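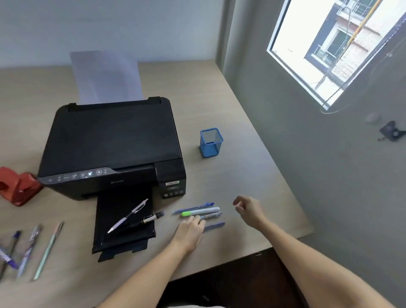

The print desk, Tiltstead office

Office Assistant (part-time), Tiltstead

Homus is looking for someone to look after the print desk and stationery at our Tiltstead office. You will load paper, check ink levels, put pens and highlighters back in the holder and order what is running low. There is also some filing and hole punching.

Hours: 20 a week, mornings, including every Thursday.
Start: November.
You need basic computer skills and clear handwriting. Experience with ink tank printers is useful but we will train you.

To apply, send a CV and the names of 2 referees to Corey Goodwin, Office Manager.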